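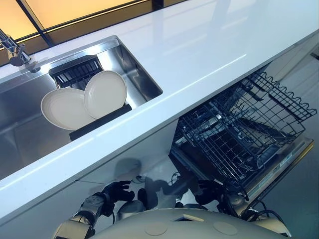
Plates in the sink rack, top basket out

Kistis, Jun 24, 2022
Replacing the plate rack in a stainless sink and would like opinions before I order. The current one is a black insert with slots, standing in the basin itself. Two plates stand in it well enough. My complaint is drainage: the lower edges sit in the holder and hold a line of water there. The dishwasher is next to the sink and I tend to stage things in the rack before loading.

Does anyone run a rack in the basin long term, or is over-the-sink better?

Selluvthorpe
In the basin, every time. Over-the-sink racks drip on the worktop, and on gloss white you see every mark. Lift the insert out weekly and descale the underside. Citric acid, warm water, rinse.

Grajales
Disagree. A rack in the basin costs you the basin. I had one for 2 years and moved it every time I filled a pan. If the dishwasher is that close, skip the rack and load directly.

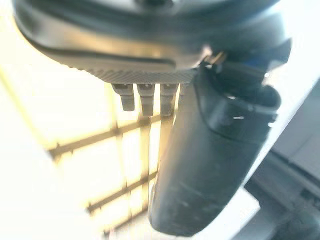

Direct loading only works if the machine is empty when you need it. Mine is mid-cycle most evenings, so things have to wait somewhere. Point taken about filling pans, though.

Kistis
Same here. Bowls are the other problem. Slots spaced for plates don't suit them, and a bowl set upright tends to roll. 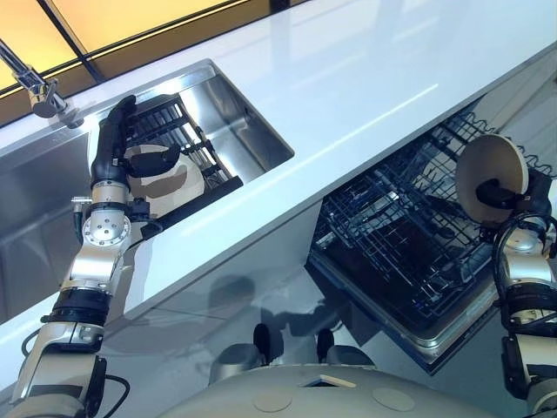

White bowl over the sink rack

Catari
Lean bowls rim down against a divider, at a steep angle. Flat on the rim traps steam, fully upright pools in the foot. Slot pitch matters more than where the rack stands. Mine is 49 mm at the wide end and takes cereal bowls without rolling.

Selluvthorpe
49 is too wide for side plates. They lie back and touch.

Catari
At the wide end, as I said. The other end is narrower.
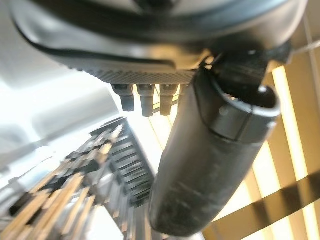

Check the coating as well. Cheap black racks chip at the cut ends and then rust on to the steel. Abelardo Villanueva wrote a decent post on this in the old sinks section, with a method for touching up the ends. Two thin coats, a full day between them.

Grajales
Still say you are buying a second thing to clean.

Kistis
Noted. I will measure the bowls first and look for a rack with mixed spacing. Does anyone know whether rubber feet mark brushed steel?

Selluvthorpe
Grey rings, after about a month. They come off with cream cleaner - go with the grain.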